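Pamport Robotics Club – Kitchen Task Bench
Pre-Session Safety Checklist, with my comments
December 2021

Print this page | E-mail this page

I went through the bench before we let the Valente team start their practice runs. Comments are mine, so grumble at me if you disagree!

1. Emergency stop within reach of the operator – PASS. Pressed it, everything stopped, reset fine.

2. Speed limit set for students – PASS. It was still at 49 percent from the last group, which is legal but faster than I like for new drivers (I turned it down a bit).

3. Cables clear of moving joints – PASS, with a note. Please look again after every tool change, I mean it.

4. Fingers tight, no play – FIXED. One screw took a good half turn.

5. Tools on the counter suitable for the task – see comments.

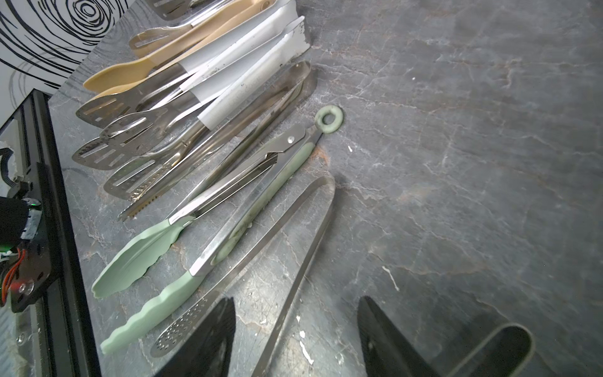 Metal tongs on the counter in both views, stands and serrated blades in the second.
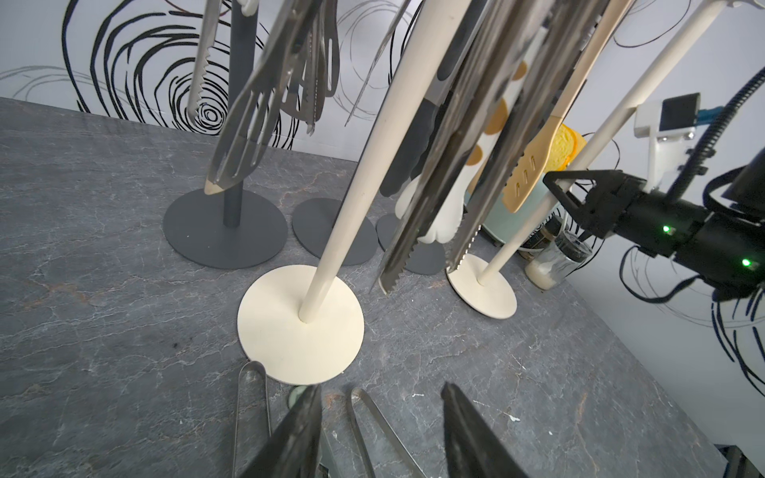

6. Sharp items – NEEDS WORK. I'd love to see blunt stand-ins for anything with teeth before the Fleneck meet in April. Until then, arm paused and hands out before you touch a blade, every single time.

7. Counter wiped down – NOT YET. Warm water and a soft cloth, please, and no spray near the wiring.

8. Safety glasses – PASS, but we own 7 pairs and 2 are so scratched I wouldn't wear them myself. New ones are on the Voltanis order.

9. Run log filled in – FAIL. Same as last time, folks! Pen is on the string.

Okay to run at low speed once item 7 is done. I'll recheck item 6 before the next practice.

Recent items
Fleneck meet: packing list
Gripper finger care
Battery charging rules
How to fill in the run log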